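Sovmont Kitchen Tabletop - data card

Version note: June release. Maintained by Jarmila Ševčík. Questions about the label sheet go to the same address as corrections.

Summary

Sovmont Kitchen Tabletop is a set of still pictures of small kitchen layouts: plates, pans, utensils, cloths and the surfaces they rest on. It was put together for work on object naming and surface segmentation in cluttered domestic settings. The set holds 1,132 pictures from 148 layouts. Each layout was photographed from more than one position, and close views are kept alongside the wide ones.

Contents

pictures/ - the stills, one folder per layout
labels/ - object names and outlines, one text file per still
surfaces/ - surface names and outlines only
splits/ - lists for training, validation and test
CHANGES - corrections since the previous release

What is labelled

Movable items are labelled with one of 21 names. The most frequent are plate, pan, spatula, cup, lid and cloth. An annotator who cannot choose between two names uses "round object, small" and leaves the second field blank. Handles belong to the item they are fixed to. A pan that runs out of view is outlined up to the picture border and given the flag "partial".

Surfaces are labelled separately. A mock stovetop is one surface, and the burner marks on it are sub-regions with their own outlines. A burner mark that is partly hidden is outlined only where it can be seen; the hidden part is not guessed. Cables are in a class of their own and may cross any other outline.

Cloth is the least consistent class. In wide views the pattern usually settles the matter (striped, plaid or plain). In close views there may be no pattern, fold or seam to go by, and the material is recorded as "fabric-like" with a colour word. Lint and dust are not outlined. 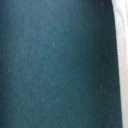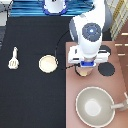 Two stills from one layout. First: dark teal surface at very close range, material "fabric-like", pale strip at the right. Second: wide view with cream plate, white spatula, and grey pan on the pink-brown board, pan flagged "partial".

Splits

Splits are made by layout, so all views of one layout fall on the same side. The test split has 20 layouts. Please do not move stills between splits when reporting results.

Known problems

- Colour names differ between the Jondine and Renimo label passes. "Cream" and "beige" were used loosely in the first pass and have not been fully merged.
- White items on pale surfaces have less accurate outlines than the rest.
- Some close views are soft throughout. They were kept, and carry the flag "blur".
- Small round items seen from above are hard to tell apart. Agreement between annotators on cup and lid is low.

Using the labels

Outlines are lists of points in reading order, closed automatically. The Talukder reader script loads both label folders and skips empty files without a warning - check the file count after loading. Corrections should give the layout folder, the still number and the proposed name.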